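드로스데일 소극장, 의상 제작실 작업 기준 개편… 대여 의상 수선 이력제 도입

드로스데일(Drostdale) 소극장이 의상 제작실의 작업 기준을 개편하고, 보유 의상 전체에 수선 이력표를 부착하기로 했다. 적용 시점은 5월에 시작하는 다음 공연의 가봉 단계부터다. 극장 측은 최근 작성한 의상 목록에서 총 178점을 확인했으며, 이 가운데 약 100점이 두 차례 이상 치수를 변경한 의상이라고 밝혔다.

이번 개편은 의상 담당 지나시 가쇼(Zinash Gashaw)가 정리한 내부 작업서를 바탕으로 한다. 작업서는 원단 전처리, 패턴 보관, 시접 폭, 안감 처리, 여밈 부자재, 세탁 표시 등 여섯 항목으로 구성된다. 기존에는 작품마다 담당자가 바뀌면서 시접 폭과 봉제 방식이 일정하지 않았고, 같은 의상을 다시 고칠 때 이전 작업 내용을 확인할 방법이 없었다.

가장 크게 바뀌는 부분은 시접이다. 상의 옆선과 뒤 중심선의 시접은 2.5cm, 소매 안쪽 솔기는 2cm를 남긴다. 치마와 바지의 단은 최소 6cm로 하되, 원단이 두꺼운 모직일 경우 4cm까지 줄일 수 있다. 시접 끝은 오버로크로 처리하고, 올이 쉽게 풀리는 양단과 새틴은 바이어스 테이프로 감싼다. 가름솔을 기본으로 하며 쌈솔은 작업복 계열 의상에만 쓴다. 쌈솔로 박은 옆선은 뜯는 데 시간이 오래 걸리고 바늘 자국이 남아 치수 변경용 의상에 맞지 않는다는 것이 작업서의 설명이다.

원단 전처리 기준도 새로 정해졌다. 면과 리넨은 재단 전에 반드시 한 차례 물세탁하고 다림질로 식서 방향을 바로잡는다. 모직은 스팀만 사용한다. 염색한 원단은 같은 원단의 시험 조각을 흰 면포와 함께 담가 이염 여부를 확인한 뒤 본 재단에 들어간다. 시험 조각은 버리지 않고 이력표 뒷면에 핀으로 고정한다.
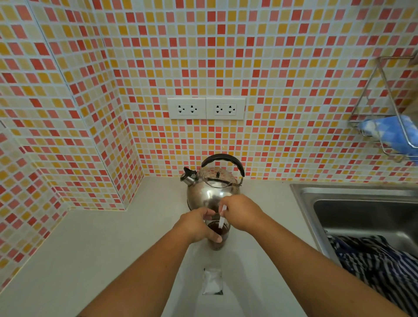
패턴은 종이 재질에 따라 나누어 보관한다. 한 작품에만 쓰는 패턴은 얇은 부직포에 옮겨 그려 접어 두고, 반복해서 쓰는 기본 원형은 두꺼운 패턴지로 떠서 걸어 둔다. 기본 원형에는 가슴둘레, 허리둘레, 등 길이와 함께 여유분 수치를 따로 적는다. 지금까지는 완성 치수만 적힌 패턴이 많아 배우의 신체 치수와 비교할 때 여유분을 다시 계산해야 했다.

수선 이력표는 폭 4cm의 면 테이프로 만든다. 상의는 왼쪽 옆선 안쪽, 하의는 허리 안단 뒤 중심에 손바느질로 고정한다. 테이프에는 관리 번호와 최초 제작 작품, 현재 치수를 유성 직물용 펜으로 적고, 상세 내용은 같은 번호의 종이 카드에 기록한다. 카드에는 작업 부위, 변경 전후 치수, 사용한 실의 종류, 작업자 이름이 들어간다. 실은 폴리에스터 60수를 표준으로 하며, 데님과 캔버스류에는 30수를 쓴다.

이력표 양식은 카위(Cowie) 의상 공방에서 쓰던 것을 수정한 것이다. 공방의 블레딘 자먼(Bleddyn Jarman)은 처음 양식에는 세탁 횟수를 적는 칸이 있었으나 공연 기간 중에는 기록이 거의 이어지지 않아 삭제했다고 밝혔다. 대신 세탁 방법이 바뀐 경우에만 날짜와 사유를 적도록 했다. 그는 테이프를 재봉틀로 박을 경우 얇은 겉감에 땀이 비치므로 손바느질을 유지해야 한다고 덧붙였다.

여밈 부자재는 빠른 환복이 필요한 의상과 그렇지 않은 의상으로 구분한다. 무대 뒤에서 1분 안에 갈아입어야 하는 의상에는 대형 스냅단추와 벨크로를 사용하고, 겉에는 장식 단추를 따로 단다. 벨크로는 소음이 나므로 대사가 없는 장면 전환이나 음악이 깔리는 구간에만 허용한다. 콘솔 지퍼는 당길 때 안감이 물리는 사례가 반복되어 환복용 의상에서 제외됐다. 코르셋류는 아일릿 간격을 2.5cm로 통일하고, 끈 끝은 수축 튜브로 마감한다.

새 기준이 처음 적용되는 작품은 창작극 「플리르니스(Plirnis)」다. 출연진의 절반가량이 한 회 공연에서 두 벌 이상을 입는다. 주인공의 외투는 기존 모직 코트의 소매를 떼어 내고 진동을 다시 그린 것으로, 소매산 높이를 1.5cm 낮추고 겨드랑이 아래에 무를 덧댔다. 팔을 어깨 위로 드는 동작에서 몸판 전체가 따라 올라가는 문제를 줄이기 위한 조치다. 안감은 등 중심에 3cm의 주름분을 두었다.
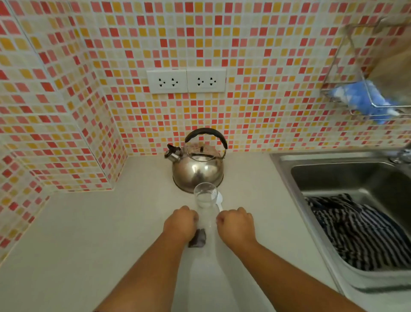 아일라 랭킨(Isla Rankin)은 시접을 넓히는 방향에는 동의하지만 얇은 여름 의상까지 2.5cm를 적용하면 조명 아래에서 시접선이 드러날 수 있다는 의견을 냈다. 시폰이나 얇은 면 보일은 1.2cm 통솔로 처리하고, 치수 조정은 뒤 중심 여밈에서 해결하는 편이 낫다는 것이다. 극장은 이 의견을 반영해 비치는 원단에 대한 예외 조항을 작업서에 추가할지 검토하고 있다.

앙구스 하라위라(Angus Harawira)가 맡은 소품용 직물류에는 당분간 새 기준이 적용되지 않는다. 식탁보와 커튼, 쿠션 덮개는 별도 목록으로 관리하며, 커튼의 경우 방염 처리 여부를 먼저 확인한 뒤 번호를 부여할 예정이다. 방염 처리된 직물은 물세탁 시 성능이 떨어질 수 있어 의상과 같은 전처리 기준을 쓸 수 없다.

외부 대여 조건도 일부 바뀐다. 대여 단체는 시접을 잘라 내거나 접착심을 새로 붙일 수 없으며, 치수를 변경할 때는 큰 땀의 시침이나 풀기 쉬운 손바느질만 사용해야 한다. 반납 시에는 변경 내용을 카드에 적어 의상과 함께 제출한다. 향수와 섬유 탈취제를 직접 분사하는 것도 금지된다. 겨드랑이 땀받이는 대여 단체가 준비하고 반납 전에 제거한다.

이력표 부착은 상의와 외투부터 진행한다. 모자, 장갑, 신발은 테이프를 꿰맬 위치가 마땅하지 않아 보관 상자에 번호를 붙이는 방식을 쓴다. 작업서 사본은 의상 제작실에서 열람할 수 있으며, 대여 신청서 양식은 5월 중 교체된다.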